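Hatamgate Folk Weekend: your questions

Share 9 | 5 comments

When and where does the weekend take place?

The Hatamgate Folk Weekend is held in July. The main concerts are in the Corn Hall, with smaller sessions in the Altano Rooms on Sadus Street and dancing in the market square. The box office opens at 10am each morning in the foyer of the Corn Hall.

What kinds of ticket are there?

There are weekend tickets, day tickets and single tickets for the evening concerts. A weekend ticket covers everything in the programme except the Saddlers' Supper, which is booked separately. Day tickets cover the same events for one day, including the evening concert.

Do I need a ticket for the dancing in the square?

No. The displays in the market square are free and anyone can watch. The ceilidh in the Altano Rooms does need a ticket, and it usually sells out before the weekend.

How big is the festival?

More than 3,000 people came last year, counting the square. The Corn Hall is seated for concerts, and seats are not numbered. Doors open half an hour before each performance.

Can I stay at one of the hotels in town?

The Lindgren Hotel is the closest to the Corn Hall and holds a block of rooms for festival visitors until the end of May. Ring the hotel directly and mention the festival when you book. Breakfast is included in the festival rate, parking is not. There are several guest houses on Mill Road, and the smaller ones tend to fill up by Easter.

Is there camping?

Yes, on the rugby club field, 9 minutes' walk from the square. There are 123 pitches, for tents and small campervans only. Caravans cannot get through the gate. Pitches are booked with your weekend ticket and cannot be bought on their own. Showers are in the clubhouse and are open from 7am until 10pm.

Who is playing this year?

Everett Dunleavy opens the weekend in the Corn Hall, and Reginald Mercado and his band play the closing concert. Tobias Baptiste is leading the fiddle workshops as well as playing a lunchtime set. The full line-up is on the programme page – times may still change, so check again nearer the date.

Can I bring my own instrument?

Please do. The open sessions in the back bar of the Lindgren run from noon and all levels are welcome. Alaric Halvorsen looks after the slower session, where tunes are played through several times. There is a locked room at the Corn Hall for larger cases. You will be given a numbered tag and will need it to collect your case.

Are children welcome?

Children under 5 get in free and do not need a ticket. Those under 16 pay half price and must be with an adult at evening concerts. Family workshops are held each morning in the small hall behind the Altano Rooms, and parents are asked to stay. 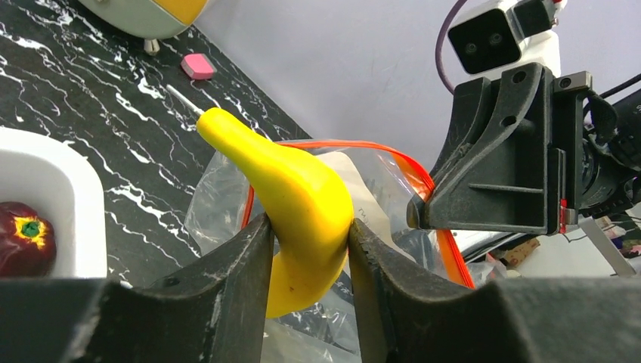

How do I get from the railway station to the Corn Hall?

Turn left out of the station and follow Bridge Street as far as the square, then take the passage beside the bank. The walk is level all the way. A shuttle bus also meets the evening trains and stops outside the Lindgren Hotel, and the fare is paid to the driver.

Can I get a refund if I can't come?

Tickets can be refunded, less the booking fee, until the end of June. After that we can put your name on the resale list and will pay you back if they are sold. Write to Thaddeus Achterberg at the box office with your booking number.

5 comments | Share this page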